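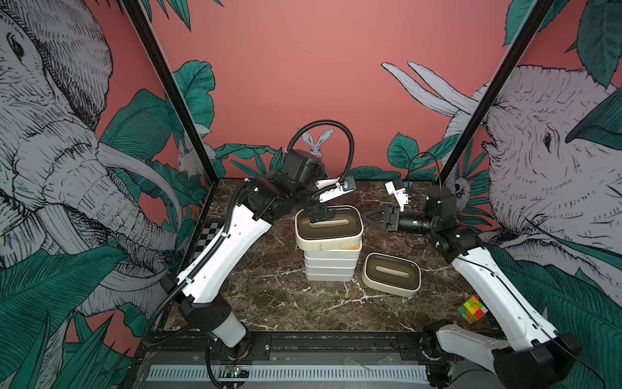 Why should a two-arm planner decide on the second arm before the first one moves?
When both arms share one table, the first motion already removes many options for the second, so a late decision often leaves no free path.

4.2 Planning with a shared time line

In our earlier software, each arm had its own planner and its own queue of motions. A small arbiter compared the two queues and stopped one arm when the distance between the links became too small. This was easy to write and easy to debug, but it produced much waiting. In the logs from June we found many cases where the right arm was stopped in a posture that also blocked the left one, and the operator had to end the trial by hand.

The planner described in this section, which we call Ukumard, replaces the two queues with a single time line. Every motion is a segment with a start, an end and a swept volume. A new segment is accepted only if its swept volume does not meet the volume of the other arm in the same interval, with a margin of 17 mm. If it does meet, the planner first tries to shift the segment in time, and after this it tries a different approach angle of the gripper. The order matters for us, as a shift in time costs very little to compute.

Figure 3. Left arm holding the top container of the stack by its rim, with the container slightly lifted and tilted above the white tiers. A second matching container rests flat on the tabletop to the right of the stack, and the right gripper points toward the centre of the table.

Stacked containers are a useful test for this method. The grasp point is at the rim, so a small error in the wrist angle becomes a larger error at the far side of the container. For the posture of the left arm in Figure 3, the planner keeps the tilt as a free variable inside limits set by the user. We do not force the container to be level during the first part of the lift. With a level constraint, the search took 877 ms in the median; without it, the median was 267 ms on the same computer.

Perception runs beside the planner in a separate process named Plestitz. It sends a new pose for each tracked object, together with a confidence value. When the confidence falls under the threshold, the planner keeps the last good pose and makes the margin two times larger. This behaviour was proposed by Teodoro Arrieta after he had reviewed the failed trials, and it is now the default in the version released in April 2022.

One weakness remains. The swept volume of a held object is computed from its pose at the moment of the grasp. If the object turns between the fingers, the volume is not correct any more, and the margin must cover the difference. We tested a correction from the wrist camera, but the delay was too long for the inner loop. A slower correction, applied only between segments, is discussed in Section 5.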